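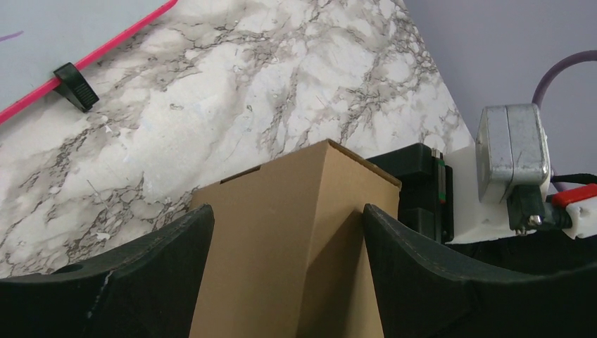

# Über uns

Besum berät Betriebe, Schulen und Gemeinden, die weniger wegwerfen wollen und inzwischen ahnen, dass ein neues Schild über der Tonne dafür nicht reicht. Wir sitzen in Valtcombe, im Erdgeschoss einer ehemaligen Färberei, mit Blick auf einen Bach, der früher je nach Auftragslage blau oder rot war. Heute ist er durchsichtig. Das haben andere erreicht, wir sind nur zugezogen.

## Wie es anfing

Gegründet wurde das Büro von Rhiannon Meredith, die vorher in der Abfallwirtschaft gearbeitet und dort eine Menge Konzepte gelesen hatte. Die meisten waren auf schwerem Papier gedruckt. In ihrem ersten eigenen Auftrag sollte sie einer Kantine erklären, warum der Biomüll so teuer war. Sie stand einen Vormittag lang an der Geschirrrückgabe, sah den Kartoffelbrei zurückkommen und schrieb einen Bericht von einer halben Seite. Der Kunde fragte, wo der Rest sei.

Inzwischen sind wir 20 Leute, vier davon in Teilzeit, und haben mehr als 29 Standorte begleitet, vom Freibad bis zur Berufsschule. Unsere Berichte sind länger geworden. Wir arbeiten daran.

## Was wir tun

Wir sehen uns an, was in einem Haus ankommt, was wieder hinausgeht und wer dazwischen unterschreibt. Dafür wühlen wir auch in Containern, in Schutzkleidung, die niemandem steht. Danach reden wir mit dem Einkauf, denn dort entsteht der größte Teil des Abfalls, lange bevor ihn jemand in die Hand nimmt.

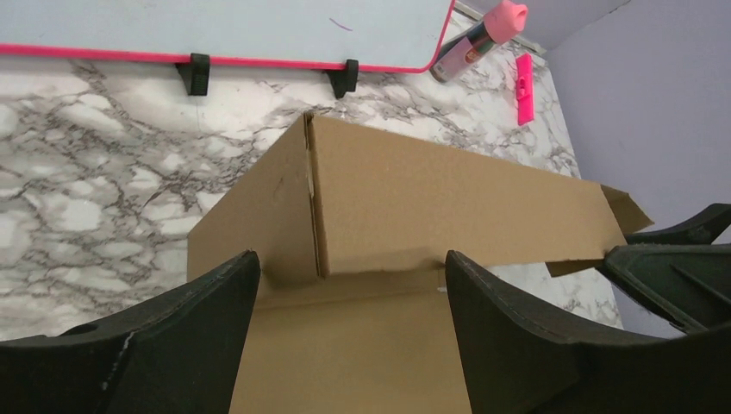 Verpackungen sind unser häufigstes Thema und unser undankbarstes. Jeder Betrieb hält seine für unvermeidlich und die der anderen für übertrieben. Dabei wäre gerade ein schlichter brauner Karton ohne jeden Aufdruck, wie der hier, ein dankbarer Kandidat für eine zweite Runde: Es steht kein fremder Firmenname darauf, für den man sich beim Empfänger entschuldigen müsste. Mit unserem Programm Tessier helfen wir Häusern, solche Kartons intern weiterzugeben, bis sie wirklich nicht mehr können. Das klingt unspektakulär und ist es auch.

Das zweite Programm heißt Valent und richtet sich an Schulen. Es dauert vier Monate, beginnt mit einer Sichtung des Hausmülls und endet mit einem Plan, den die Klassen selbst schreiben. In einem davon wurde die Abschaffung der Hausaufgaben gefordert, aus Gründen des Papierverbrauchs. Wir haben das fachlich nicht beanstanden können.
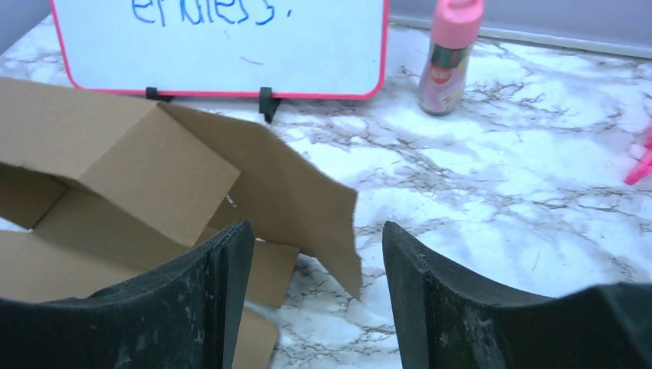

*„endless.“ in blauem Stift auf weißer Tafel*

## Was wir nicht tun

Wir vergeben keine Siegel und pflanzen keine Bäume in Ihrem Namen. Wenn Sie ein grünes Blatt fürs Firmenlogo brauchen, nennen wir Ihnen gern eine gute Grafikerin. Auch Klimabilanzen erstellen wir nur auf Anfrage, und wir fragen vorher, was danach mit ihnen geschehen soll.

## Kontakt

Für ein Erstgespräch kommen wir zu Ihnen, am liebsten vormittags und bevor jemand aufgeräumt hat. Im Juli ist das Büro nur halb besetzt, Antworten dauern dann etwas länger. Kaffee gibt es bei uns das ganze Jahr, Tassen bringen Sie bitte selbst mit.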